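Second month with the robot in the kitchen

I promised to write again when the arm could do something useful in a real kitchen, and not only on the bench in the garage. It is now September and I think the moment is good, even if "useful" is still a generous word.

For those who are new: I am building a robot at home in Sarnham, in the evenings. Two arms would be the dream but I speak only of one arm today, because it is the one that gives me work. The head carries a camera, the arm comes down from above and the hand is a soft-coloured gripper with segmented fingers. The control board is from Arnberg, second hand, and the software I call Irnonell, after a village which I have never managed to find on a map again.

The task I chose is tidying the counter. You put some food on it, the robot should take each piece and move it to the back, near the wall. It sounds like a small thing. In the garage I did it with wooden blocks on a grey mat, and after two weeks it went so well that I became a little proud. Then I moved to the kitchen and the pride was finished in one evening.

The first problem is the counter itself. It is dark and polished, and every lamp in the ceiling is also in the counter. My segmentation was trained on the mat, so it had never seen a surface which gives back the light. On the first evening it found a very nice white object on the left side and wanted to pick it up again and again. It was the reflection of the lamp. The gripper went down, closed on air, went up and reported a success, and this hurt me more than the failure.

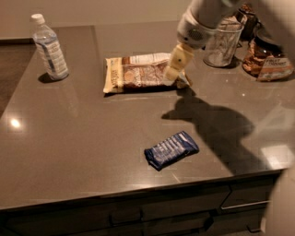

The second problem is packages. A block has six faces and it keeps them. A food package has a stiff middle and soft ends, and the ends are where my planner likes to go, because there the object is thin and the fingers can close. So the gripper takes the crinkled end and lifts, and the heavy part stays behind and turns. I tried to forbid the ends completely, but then for wide things there is no grasp left at all, the hand does not open enough. For the moment I let it press the end first and pull the package a little, slowly, and look again with the camera before it decides about lifting. It costs time but I drop less.

The small snack bar was my biggest surprise. I expected it to be the easy one, because it is light and narrow and the fingers go over it without difficulty. But the wrapper is dark blue and the counter is dark too, and in the evening with the warm lamps the camera sees almost the same colour. What saves me are the letters and the shiny parts of the wrapper. When I turned the exposure up, I found the bar much more often, and I lost the white cap of the water bottle, which became one with the glare. Now I take two exposures and put the masks together. I am sure there is a more elegant way and if you know it, please write.

Then there is the shadow of the arm. On the grey mat it was pale and I never thought about it. On this counter it is a big black hand which arrives together with the real hand. I lost some evenings with this. In the end I did the simple thing: the program knows where the arm is, and I measured where the lamps are, so it can calculate where the shadow must fall and be less sure of everything inside that area. I do not remove the area, I only lower the trust. When I removed it, objects which were in the shadow stopped to exist and the arm pushed against them with great confidence.

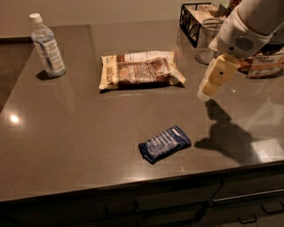 Until now I have kept 2,443 grasp attempts on the disk, with the joint positions and the camera picture before and after. From the kitchen come only 157 of them, all the others are from the garage. You see the imbalance. I want to reach 200 from the kitchen before I train again, because the last time I was impatient and the new model was worse than the old one.

Some practical notes, for people who build the same kind of thing:

Lower the speed when you change the room. I run the arm at 40 percent in the kitchen. With full speed a wrong depth value is a loud event, and stone does not forgive a finger.

Check the screws in the fingers every evening. They like to come loose from the small pressing movements, more than from lifting.

Calibrate the camera again after each move, also if you believe that nothing has changed. I believed it two times.

Do not start with the full bottle near the electronics. I have put a rule in the program that the bottle is an obstacle and must not be touched. The planner respects it, but it makes very strange detours around the bottle, with the elbow high in the air.

I have also looked at the Yurchenko gripper, which some of you recommended in the spring. It opens wider and it would solve my problem with the wide packages. On the other side it is heavier, and my wrist motor is already warm after a long evening. I will first print longer fingers and see how far I come with them.

Next time I would like to write about the depth map on glass, which is at the moment mostly a hole with a jar around it.

Last updated: September

3 comments

solderandtea: For the reflections, have you tried a polarising filter in front of the camera? I had the same trouble with a varnished table and it took away most of the glare. You do lose some light.

Reply from the author: Thank you, I have ordered one. The loss of light worries me a bit for the blue bar, but I will test it and report.

mk_workshop: "Reported a success" made me laugh, mine does this too. I check the finger gap after closing now. If the gap is zero, there is nothing in the hand.

We use cookies to remember your settings and to count visits. By continuing to read this blog you agree to this. Subscribe to the newsletter to get new posts by e-mail.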